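Search this site Search Enter keywords

Writing for the Museum Wall: Object Labels
Handout 6, Introduction to Collections Work
Canan Özkan

Read this before the February session. Bring one label you have drafted yourself, printed at the size you would hang it.

1. What a label has to do

A label is read standing up, often with other people waiting. The Cosgrove house style allows 35 words for a single object and 100 for a group panel. Those limits cover the text only. Title, date, material and accession number go on separate lines and are not counted.

Start with the thing itself. If the visitor has to read two sentences of company history before finding out what is on display, the order is wrong. Put the history second and cut it if it does not fit. 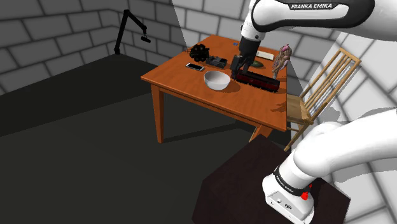 Model train car, dark red and black, on a wooden table.

Compare these two drafts for a toy railroad case.

Draft A: The Fivalby company was an important maker of toys and its products were enjoyed by many families over the years.

Draft B: Fivalby sold its cars one at a time, so most children built up a train over several birthdays.

Draft A could hang beside any toy in the building. Draft B tells the visitor how the cars were bought and gives them something to check against their own memory. It is also shorter.

2. Naming materials

Write only what you know. "Wood" is a good label word. "Walnut" is a good label word if someone qualified has identified it and the record says so. The Billumov catalog lists 2,649 items, and a large share of the corrections made to it are to the material line, usually where a cataloger guessed at a species or a metal and later staff copied the guess. 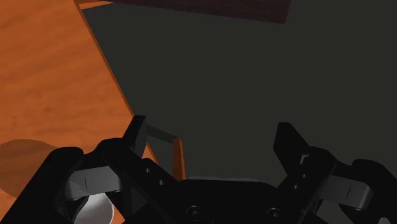 Color words cause nearly as much trouble as material words. Dealers' terms such as "honey" or "tobacco" mean different things to different readers and should stay out of the record. Use a plain color, then a second plain color if needed. The tabletop here would go down as burnt orange, with slightly darker streaks in the grain, and the direction of the grain can be added if it helps tell one piece from another. Leave age and finish blank until they have been checked.

If a material is uncertain, the record may say "probably" or "possibly." The label should use the broader term instead: "metal" for "possibly pewter," "fabric" for "probably linen."

3. Mixed groups

Group panels are harder. The objects may share an owner, a use or nothing beyond the shelf they arrived on. Decide which it is before you write. The Vundia bequest came in as household goods with no list, and the first panel tried to mention every object. It ran well past the limit and had no main point. The second version picked one question, what people keep on display at home, and let the individual labels handle the rest.

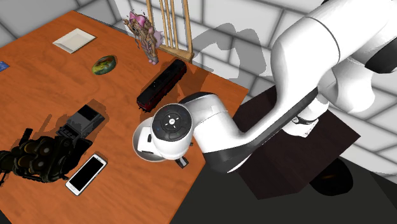
Canan Özkan's note on last year's drafts was that most of the group panels described the donor and left out why the things had been kept together, and she asked for that reason to appear in the first sentence wherever it was known. Where it is not known, say so in the object file and write the panel around use or date.

Numbers on the panel should match numbers on the shelf, reading left to right from the visitor's side. Check this again after installation, as objects get moved during lighting.

4. Exercise

Take any object at home. Write a label of 35 words or fewer. Then cross out every adjective and put back only those a visitor could not see for themselves. Keep both versions and bring them with your printed draft.

Reading for next time: the Cosgrove style sheet, sections on dates and on names of makers.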